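Hirkatow's gripper engineer ran 1190 simulated grasps before any hardware was ordered. Two controllers were compared, Sterkis and Jesex.
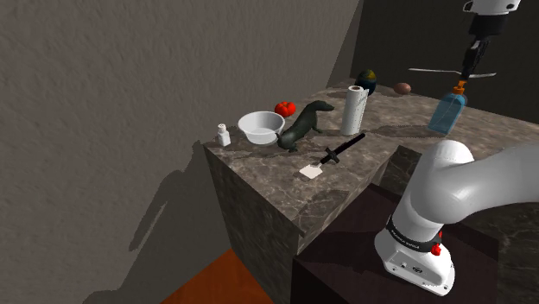

Flatware was the hardest class. "Thin stock gives the fingers very little to close on," the engineer said. In the simulated kitchen, a thin metallic utensil lies nearly level across the black fingers, just over the spray bottle's orange nozzle.
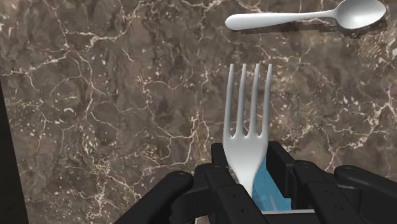 Sterkis completed 651 grasps, Jesex fewer. "Jesex closes early. We moved its threshold 11 times." 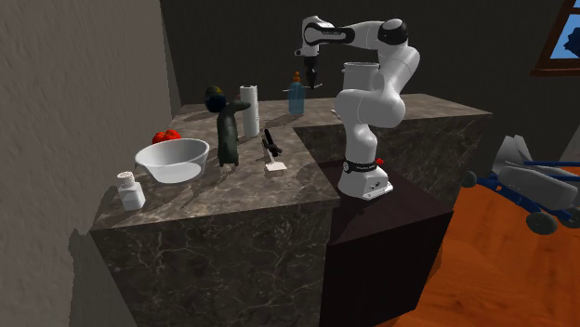
The next batch is 2000 grasps, with the arm and counter layout unchanged.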